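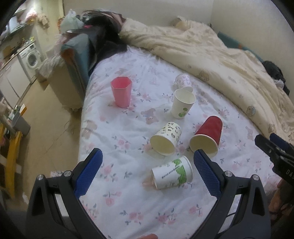 Kiri Tapsell wrote in that the bedroom on the north side of the Villa drops off Wi-Fi every few minutes, and that the rest of the house is fine. Laptop and phone both affected. The network name stays visible the whole time, but pages stop loading and the laptop shows "connected, no internet" until it is switched off and on again.

2018-02-04
Logged by Corey Brunton

Equipment: Brenimo router in the hall closet, Tangen access point on the upstairs landing, wired back to the router. Both were put in by the previous contractor. No install notes on file.

Step 1. Asked the user to stay on the bed end of the room and run a continuous ping to the router. Replies were normal, then stopped completely, then came back with no slow period in between. Weak signal usually shows up as rising delay first, so I set signal aside for now.

Step 2. Pulled the access point log. Repeated entries with code 109, which the manual lists as "client address expired." The entries are evenly spaced. Checked the address settings on the router and found the lease time set to 300 seconds. Default is one day. Changed it back to default and restarted the router.

Step 3. User reported the drops were less frequent but still happening. Log now shows no 109 entries from the router side, but the laptop still picks up a short lease now and then. That means a second device is handing out addresses.
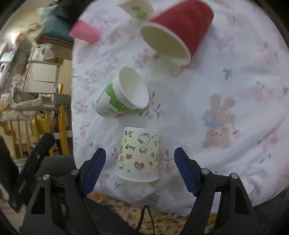 Leonie Hollis replied on the ticket that she had the same thing at the Preltelwood office, and the access point had gone back to router mode after a power cut. She suggested checking there before swapping any hardware.

Step 4. Confirmed. The Tangen unit had its own address server turned on, same range as the router, lease also 300 seconds. Devices in the north bedroom connect through the landing unit first, so they got its answer most of the time. Downstairs devices are closer to the router and were mostly unaffected. Turned the server off on the access point and left it in bridge mode.

Step 5. While in there, noted the 5 GHz radio was set to 80 MHz width with automatic channel. Set it to 40 and picked a fixed channel. This is housekeeping and probably had no part in the fault – logged separately so it can be undone.

Step 6. Had the user forget the network on both devices and rejoin. Both now show the router as the address source. Ping left running over lunch, no gaps.

Open items:
Firmware on the access point is still version 4. Release notes for the next version mention settings lost after power loss. Gonzalo Prieto to schedule the update.
The admin password on the access point was the factory one. Changed, new one sent to Gonzalo.
Printer in the study has a fixed address inside the pool. Not causing trouble yet – needs a reservation.

Status: pending, waiting on firmware update.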